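4. What people told us about the salt baths

I should say first that I came to this study as a sceptic. My mum swore by a handful of sea salt in the bath for her elbows, and I spent most of my twenties telling her it was just the warm water. So when Ekow Lamptey and I sat down to plan the survey I asked him to write the questions, and I kept to the sorting and the reading. I think that was the right way round, though he may tell you differently (he had to rewrite question 4 twice after I'd had a go at it).

We sent the survey to everyone on the Skemonham skin support list, which had 1,018 names on it when it closed on 3 May 2019. We got 654 replies back. That's a very good return for a postal form, and I put it down to the large print and the stamped envelope. People with psoriasis get asked to fill in a lot of forms! Plenty of them wrote in the margins too, and I've leaned on those margins more than a tidy researcher probably should. 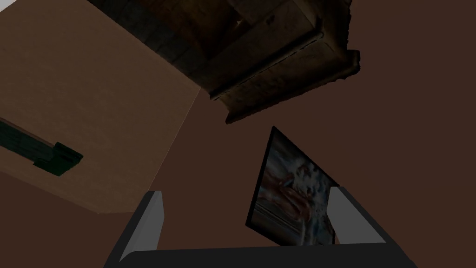 Figure 1. Rendered view with open gripper and framed picture.

4.1 Why people started

I'd expected most people to say that a doctor or nurse had mentioned it. Hardly any did. The answer that came up again and again was a relative or a friend, and after that it was something read in a magazine, often in a waiting room. One woman wrote that she'd started on holiday, liked how her shins felt, and came home wanting to keep the holiday going. I've got a soft spot for that answer, and it also points to a problem we never got round: a holiday brings sun, rest and a different bed along with the salt, and our form had no way of pulling those apart.

Cost came up early as well. Some people buy the big sacks and share them out between neighbours, and others use a small tub and make it last by only soaking their hands or feet. We hadn't asked about hands and feet separately, so those people squeezed their answers in sideways. Next time they'll get their own box.

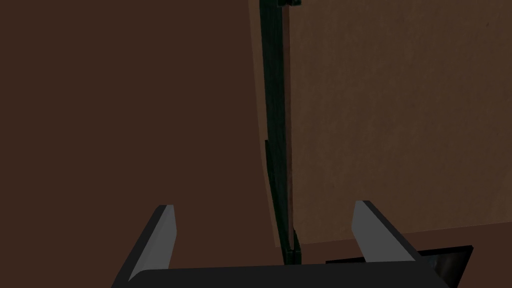
4.2 How they use it

Here the replies were all over the place. We asked for an amount per bath and got grams, mugs, "a good slosh" and one drawing of a jug. Ekow wanted to throw out anything that wasn't a weight. I wanted to keep the lot and we settled on a middle path, where mugs were counted as mugs and sloshes were read but left out of the table. If you're hoping for a neat recommended dose from this paper, I'm afraid you'll have to look elsewhere.

Timing was easier. Evening soaks were the usual thing, with moisturiser straight afterwards, and the moisturiser worries me a bit as a reader of my own results. Someone who takes the trouble to run a salt bath also tends to take the trouble to put cream on properly, and it may be the cream doing the good. A few people told us they'd stopped when their skin was cracked, as it stung too much. I'd like to have heard more from them. A support list is bound to hold on to the people who are still hopeful about something.
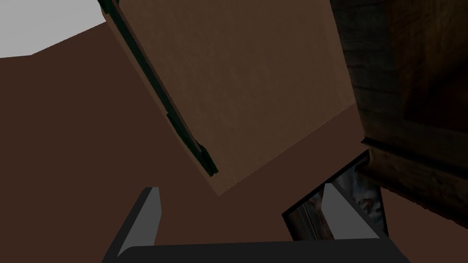
Figure 2. Open gripper; tilted framed picture partly behind the right finger.

4.3 The follow-up calls

In July we rang around 100 of the people who had ticked the box to say they didn't mind. Arthur, our office phone (he came with the name on a sticker), has a terrible crackle, so a handful of these had to be done again from my kitchen. The calls followed the same order each time: itch first, then sleep, then anything else. Sleep got the longest answers by a mile. People who found the baths useful mostly talked about dropping off more easily, and they were far less sure when we asked whether the patches themselves looked any different.

That gap between feeling better and looking better is the part I'd most like somebody to test properly. We had no comparison group, and nobody examined anyone's skin, so all we have is what people said. The Graremwood group are keen to run a version with plain warm baths alongside, using the same questions, and we've sent them our form with the margins made wider.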